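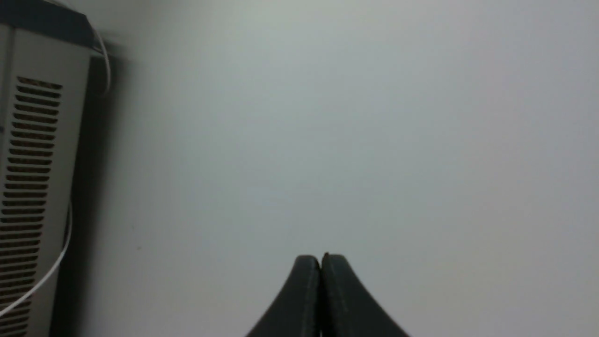 Soy sauce day at Plondora

I have been going on about this open day to anyone who'll stand still, so I may as well write it up properly. Plondora is a small soy sauce brewery out past the Morais turn-off, in what used to be a fruit packing shed, and they open the doors on one Wednesday in August. You book ahead, you wear closed shoes, and you come home smelling of toasted wheat. I loved every minute of it!

We left home in the dark and still only just made the first tour. The road in from Amport is sealed the whole way now, but it's slow behind the grain trucks, and the brewery sign is tiny (look for the silo with the faded pear on it, then turn left straight after). Parking is in the paddock. Bring boots if it's rained that week.

The koji room

Beverley Rudd took our group. She started the place after years of making cheese, and she talks about mould the way other people talk about their grandchildren. The soybeans are steamed, the wheat is roasted and cracked, and the two get mixed with the spores and spread out on trays in a warm, damp little room. We looked through the window while she opened the door a crack so we could smell it. Chestnuts! Warm chestnuts and a bit of mushroom, and something like the inside of a bread bag.

She turns the trays by hand, including in the middle of the night, and told us she once slept through her alarm and lost the whole lot to overheating. A boy in our group wanted to know if it had caught fire. It had not, but she said it got hot enough that she didn't want to put her hand in it.
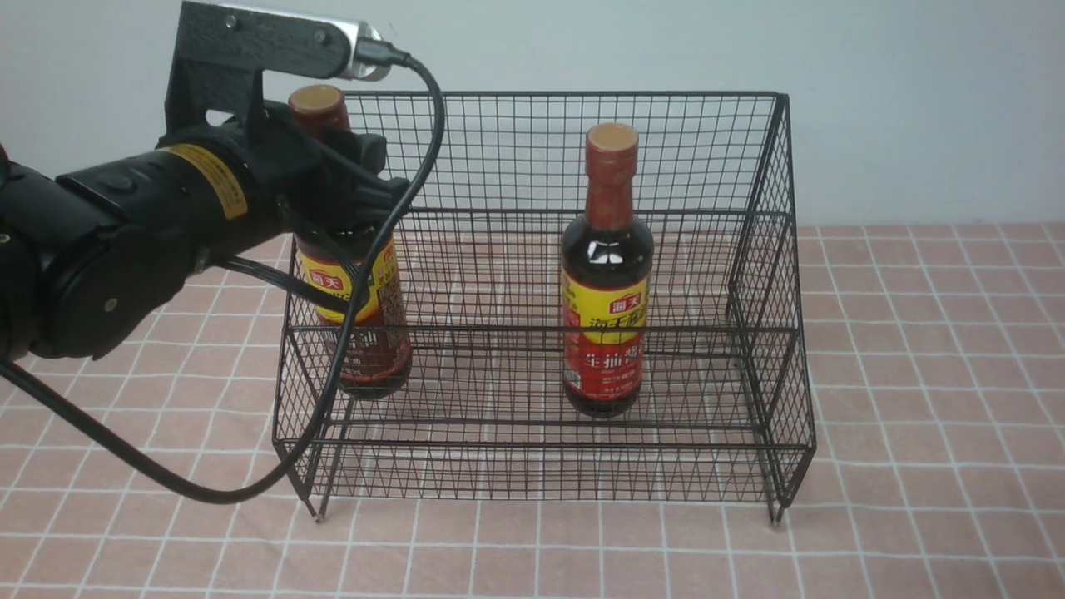 From there the koji goes into brine and then it's mostly waiting. The vats live in the long shed at the back, and the biggest holds 2,000 litres. Early on it looks like porridge. By the second summer it's a deep reddish brown and has gone quiet, and the smell is completely different, closer to dark chocolate and stock. She let us have a stir with the long paddle, and it is much heavier work than it looks. My shoulders knew about it the next day.

I asked why she didn't heat the shed to hurry things along. She's tried it on a small batch and found it came out salty and flat, so now the vats just go up and down with the weather like everything else out there.

The tasting

This was the part I'd driven for. Imogen Inskip runs the tasting bench and she starts you on plain rice, a few grains with a single drop, before you're allowed anything fancy. We tried five sauces, light to dark, and I honestly hadn't understood how different they could be. The light one is saltier than the dark one, which surprised most of us.

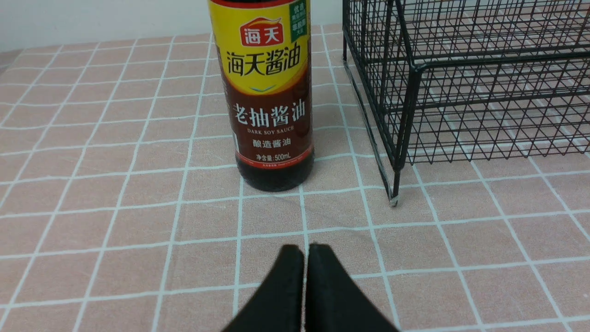

Imogen has no time for snobbery about supermarket bottles, by the way. Her advice was to keep an everyday one for cooking, save the slow-brewed stuff for the end, and put whatever you've opened in the fridge if you don't get through it quickly. She also had us try the dark sauce on vanilla ice cream. Do it! It tastes like salted caramel with a bit of smoke behind it, and I've made it twice since I got home.

My favourite was the one they call Asemov, a double brew where the finished sauce is used in place of fresh brine for the next batch. It takes forever and they don't make much. My bottle has 1,163 handwritten on the label, and I'm being very mean with it. A teaspoon over fried eggs is plenty.

Lunch was sticky mushrooms and cold noodles under the shade sail, then we got chatting with a couple who'd brought their own jar of homebrew for Beverley to sniff. She sniffed it for a long time and told them to give it another winter.
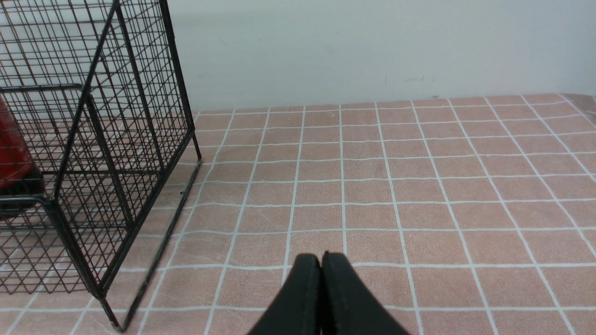

If you're going

Book the morning tour, as the double brew had sold out when the afternoon lot came through. The tour takes 2 hours with the tasting. Kids are welcome in the vat shed but have to stay behind the rail. There's no phone signal past the silo, so sort out your directions before you leave Amport, and take an esky if you want to buy the fresh miso. I didn't have one and I'm still cross about it.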